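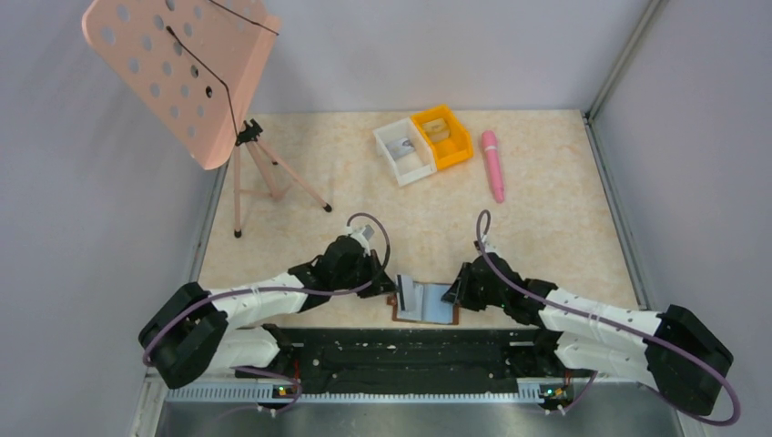 We have gone back and forth all winter on what color to paint the kitchen in our place in Bunbridge, and I'm hoping some of you kind people can settle it before we stop speaking to each other over paint chips! The counters are staying. They came with the house, they're beige with a marble sort of pattern, and they're in perfectly good shape, so I can't justify ripping them out just to get something whiter. My other half wants a warm cream on the walls. I keep drifting toward a cool color, and the pale lavender-gray walls next to that beige speckled tabletop up top are very close to the pairing I have in my head. I think the cool wall lets the beige look like a color instead of a mistake. The room faces north and gets one decent hour of sun, if that helps.
posted by pantryshelf, 05/07/2023

Reply from oldladder
Welcome to the beige counter club, there are a lot of us. I'm going to side with your other half, I'm afraid. A north room already has bluish light coming in all day long, and if you put a lavender-gray on top of that it can go quite chilly, especially in October when you have the lamps on by supper. We did a gray in our back hall that looked lovely on the card and like a wet sidewalk once it was up. I'd go cream, but a step lighter than the counter so they aren't fighting.

Reply from teacupmoth
I have to disagree with oldladder, with love. Cream walls next to a beige counter was my first kitchen in Vanhove, and the whole room looked like the inside of an envelope. We lived with it for 5 years and I never once walked in there and felt cheerful. When we finally painted, I went for a gray with a drop of purple in it (the store called it Munent, I don't know if they still mix it) and all of a sudden you could see the little gold and tan bits in the counter. The lamps matter more than people think, though. We swapped the bulbs over the sink for warmer ones and that took the chill right off.

Reply from pantryshelf
Oh, the envelope! That is exactly my fear, thank you for putting a word to it. I walked through the house last night carrying things from room to room to see what looked nice on the counter, like a crazy person, and anything brown seems to do well there. A bread board, an old belt, a basket.
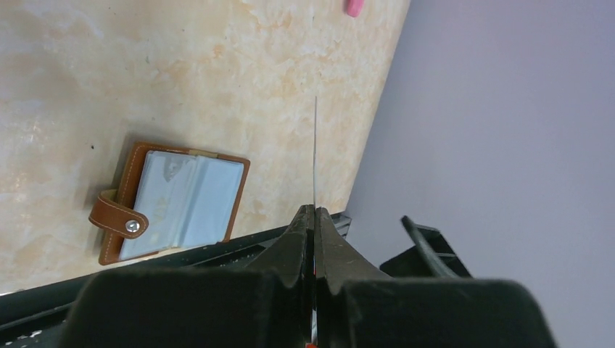
So now I'm wondering if the warmth could come from the small stuff, and the walls could be as cool as I like. We already have a brown leather seat on the kitchen stool and I could hang the copper pans again. Would that be enough, oldladder, or do you still think I'll be shivering by fall?

Reply from oldladder
It would help, and I'll admit brown against beige is a good look. I just don't like asking a stool to do a wall's job. Please, please paint a big sample before you buy the whole lot. Get a piece of poster board, give it 2 coats, and move it around for a few days. Look at it at breakfast and look at it again when you're doing the dishes.

Reply from gravelpath
Long time reader, I paint houses for a living. Both of you are right, depending on the trim. If the trim is bright white, a lavender-gray looks clean and the beige counter looks a bit yellow beside it. If the trim is a soft off-white the three of them get along fine. Also do not skip primer over old kitchen paint, there's always grease up there no matter how well you keep house — wash it, let it dry overnight, then prime. I've spent 30 years painting over other people's shortcuts.

Reply from pantryshelf
The trim is a soft off-white, and a little grubby! I've been told I may have the poster board. He is making his own in cream and they are going up side by side behind the toaster. I'll come back and tell you who won.

14 replies | 9 shares

Reader comments

wulero_bound: We're moving to Wulero this summer and the kitchen there has these same sort of counters, so I'm reading every word. Please do post the result.

teacupmoth: Team lavender. I will bring snacks.

buttonjar: Does anyone have a cream that doesn't go pink at night? Ours did and I've been cross with it ever since.

Recent threads
Can you paint over old tile backsplash?
Warm bulbs or daylight bulbs in a small kitchen
Trim color for a house with no two doors alike
Getting grease off the wall behind the stove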